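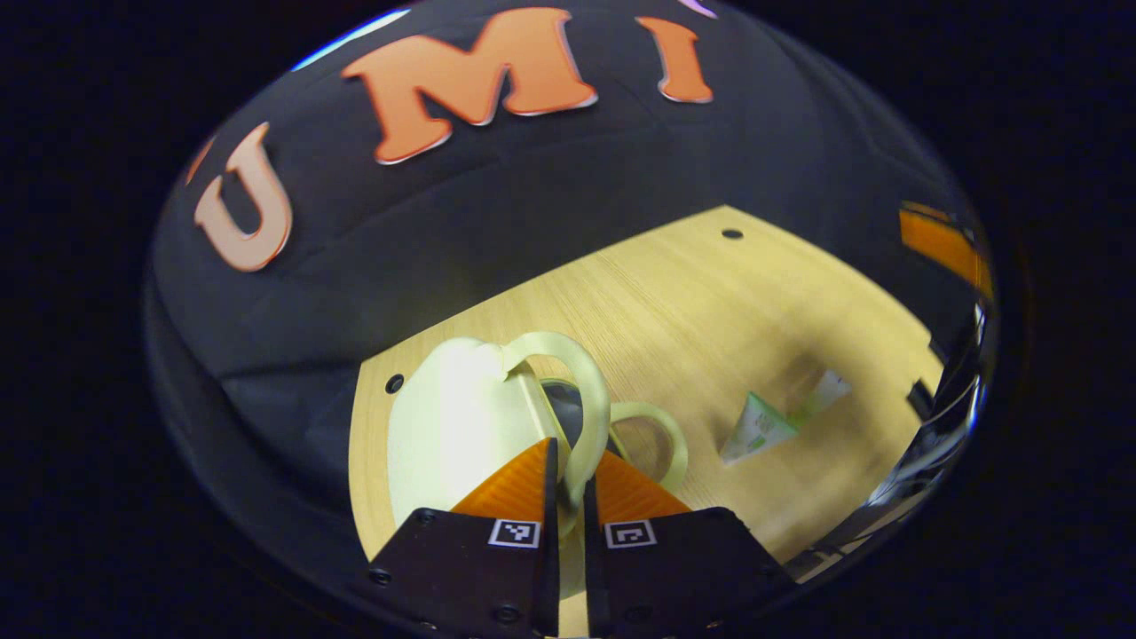
Cream-colored mug on a light wooden tabletop.

Section 2: Setting Up the Kerkness Seed-Starting Tray

Read this before you fill anything. The box promises seedlings "in days, with no effort." Ignore the box. Tomatoes take the time tomatoes take, and a plastic tray with a warm mat under it will not change that very much.

2.1 Choosing a spot

1. Pick a level surface near an outlet. Check it with a level if you own one. A tilted tray floods one end and starves the other.

2. Keep the tray away from radiators and drafty doors. A south window is fine for light in spring. In midwinter it is usually not enough, whatever the seed packet says, and you will want a lamp.

3. Slide the heat mat under the base tray with the cord facing the back.

CAUTION: Do not fold the mat, cut it, or lay it on carpet. Unplug it before you lift the tray.

2.2 Filling the cells

4. Put the seed mix in a bucket and add warm water a little at a time. Squeeze a handful. If water runs out, add more dry mix.

5. Fill each cell to the rim and tap the tray twice on the table. Top up the cells that sink. Don't press the mix down with your thumb.

6. Sow two seeds per cell, at the depth given on the packet. Old seed can go in thicker, but be realistic. Onion seed from the back of a drawer is mostly a waste of a cell.

7. Label every row now. You will not remember which pepper is which.

Note: The Partanen starter pellets sold alongside this tray do fit the cells. We have not seen them do anything that plain seed mix doesn't, and they cost more. Use them if you already have them.

2.3 Watering and heat

8. Pour water into the base tray to a depth of half an inch. Wait 15 minutes, then tip out whatever is left.

9. Put the dome on with both vents closed. Plug in the mat.

10. Push the probe of a soil thermometer into a middle cell and leave it for an hour before you believe the number. The dial on the mat is marked in degrees, but Aarne Lindqvist, who wrote the first version of this guide, tested 11 mats and found the dial off on almost all of them. Go by the thermometer.

11. Open the vents as soon as the first sprouts show. Take the dome off completely when half the cells are up.

CAUTION: Leaving the dome on "for a few more days" is the most common way to lose a whole tray. Seedlings that fall over at the soil line will not recover. Cinnamon sprinkled on top is a popular cure online, and we would not count on it.

2.4 Light

12. Hang the lamp a few inches above the leaves and raise it as they grow. Lamps differ, so check the sheet that came with yours.

13. Set the timer for no more than 15 hours. Plants need some dark, and running the lamp all night mostly helps the electric company.

Note for owners of the Gruvach timer: the clock resets after a power cut and starts over at midnight. Check it after storms. The Skillel model has a backup battery, provided somebody put one in.

2.5 If nothing comes up

Check the soil temperature first, then the date on the seed packet. Peppers can sit for 18 days and still sprout, so don't dump the tray early. Parsley is slower. If the mix smells sour, it has been too wet, and you should start again with fresh mix and a rinsed tray.

Cleaning and storage are covered in Section 3.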